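Attendance and Practice Time in Open Figure Drawing Sessions
Project report, Department of Studio Arts
Submitted by Marlina Simanjuntak

1. Purpose
The project examined whether the length of poses affects how often beginners return to an uninstructed life drawing session. The sessions were held in October at the Turnow Street studio, with a model provided by the department. No teaching was given.

2. Method
Each evening was divided into short poses of 4 minutes and one long pose after the break. The order was reversed in the second half of the project. Participants signed in at the door and left their drawings in a folder if they agreed to have them counted. In total, 508 drawings were collected, of which 294 came from short poses. Drawings without a name were kept in the total but left out of the comparison.

3. Results
Participants who began with short poses returned more often than those who began with the long pose. The difference was clearest among first-time visitors. Eight participants attended every session, and their attendance did not change with the order of poses. Written comments mentioned the lighting and the height of the drawing benches more often than the poses themselves.
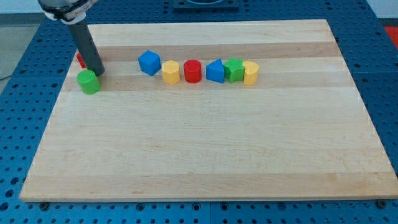 Figure 1. Wooden board with green cylinder and gray tool.

4. Limitations
The studio closed early on one evening, and the long pose was shortened. Charcoal and pencil drawings were not separated. A further study should record the medium at sign-in and include the morning group, which follows a different schedule.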